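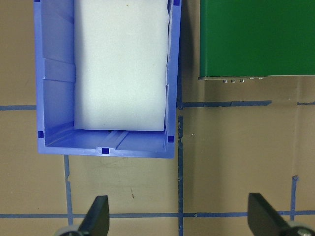 *Fig. 1. Wrist camera view of Cell 2: blue bin with foam block, taped table, fingers open.*

**Handout 4: Looking after the Cumby cell**
Gunther Lindemann, May 20, 2022

The tape grid is how we put the bin back after cleaning. Replace any strip that has frayed or lifted, one at a time, so the others still give you the line.

## Before a run

1. Stop the arm and lock out the cell.
2. Wipe the fingers with a dry cloth. Check the tips for chips.
3. Set the bin against its tape marks. It should sit flat.
4. Clean the lens on the wrist camera. Use the lens cloth — paper towel scratches it.
5. Run the open and close test at 60 per cent speed.

## If the camera view has shifted

Check the bracket screws first. In April the Rothe cell lost more than 48 picks to a loose bracket, and Pascal Voß had recalibrated it twice before he found it. After tightening, load program 992 and compare the new view with the stored one.

Don't move the tape to suit the camera. Write any change in the cell log, with your initials.

Reading for next time: Grimo gripper manual, section on finger changes.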